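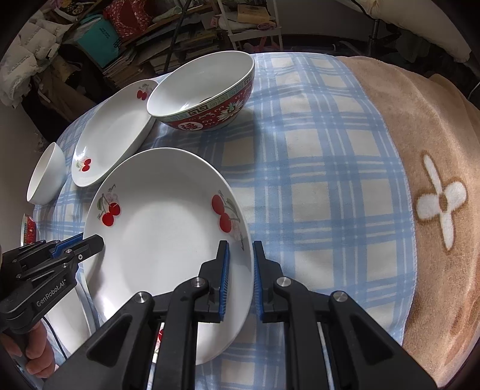 November 2, 2023
By Ramiro Miranda

Orkico tableware demonstration pack, version 2

So, plates. I've spent most of this year on plates, and Orkico is what came out of it. It's a set of 404 recorded demonstrations of people handling plates and bowls with hand-held parallel-jaw grippers, one in each hand, plus the labels and the training recipe we use at Brorkedus to turn all that into something a two-armed robot can run. If you already have arms and a policy you like, you can take just the recordings. If you're starting from nothing, get the whole pack, it'll save you a lot of fiddling!

Why rims

I first got interested in this when our robot kept losing big plates. Small bowls were fine, cups were fine, but give it a wide plate lying on cloth and it would get one jaw under the rim, close, lift and then let the whole thing swing around like a barn door. Our old recordings had plenty of successful plate grasps in them, so I figured we needed more of the same. We recorded more. It swung just as much.

What helped was looking at where the jaws sat on the rim and at what angle the plate was when they closed. People tip a plate up on its edge and pinch it with one jaw on the inner face and one on the outside, and they do the tipping and the pinching as two separate moves with a tiny wait between them. Our old labels lumped both into a single "grasp" step. The policy learned an average of the two, and the average is terrible.

Version 2 splits them. Every demonstration has a tip phase, a seat phase (jaws on either side of the rim but not squeezing yet), a squeeze phase and a carry phase. The splitting is done by Jultow, our labeling tool, which uses jaw width and the motion of the wrist view, and then a person goes through and fixes the boundaries. I did a lot of the fixing myself and I can tell you Jultow is very good at finding the squeeze and only so-so at finding the seat, especially when the plate has shiny glaze.

What we got

We ran 36 lifts with the old labels and 36 with the new ones, same arms, same plates, same starting spots marked with tape under the tablecloth. With the old labels the robot dropped or badly swung the plate 15 times. With the new ones, 2. The recordings used for training were identical in both runs. Only the labels changed, and I'm pretty happy with that comparison because it's the cleanest one we've managed on this project.

Both of those failures were on a plate that started with its rim touching a bowl, and the arm went for the bowl. I don't have a fix yet. My guess is that we need more starts where things are crowded together, and I've been recording those since June, but they aren't in this release.

About the setup

We record on patterned tablecloths and soft throws, with other dishes left nearby and whatever the room has in the background. I like printed tableware for this work, things with cherries or flowers or a colored border, for a pretty dull reason: a plain white plate gives the vision side very little to hold on to when it turns, and a couple of cherries near the rim make it much easier to see how far it has rotated. You do want plain ones in the mix too, otherwise the policy gets lazy and falls apart the first time it meets a restaurant plate (ask me how I know).

Soft cloth matters more than I expected. It bunches up under the edge when the plate tips, so the plate ends up standing a little higher or lower than you'd think, and the seat phase has to absorb the difference. Train only on a bare tabletop and you'll be squeezing fabric. If your robot will only ever see hard counters, you can filter the cloth demonstrations out by surface tag.

What's in the pack

– The recordings, with synced wrist views and jaw width
– Phase labels, both the raw Jultow output and the hand-corrected version
– Surface and dish tags
– Our training recipe for Moya, the small policy we used for the lifts
– The script for running the label comparison on your own arms

Moya is small on purpose. It trains overnight on one decent graphics card and it isn't clever – it just does what the phases tell it to. You can swap in a bigger model and I'd love to hear how it goes. The phase labels are plain text with time stamps, so nothing about them depends on our code.

A few things before you order

The grippers aren't included, this is data and software only. Jaw width is stored in millimeters, so if your jaws open less than the ones we recorded with, scale it before training. Ridged or rubbery pads are a good idea. I tried smooth ones on a glazed rim and the plate crept down through the jaws during the carry, slowly enough that I stood there watching it instead of catching it.

Left-handed and right-handed demonstrations are mixed and tagged. Anyone with version 1 can keep their files and download the new labels by themselves, the recording names haven't changed. Stacks of plates aren't covered at all, so please don't buy it for that. Questions about file formats go to the Brorkedus support form and I'm usually the one who answers.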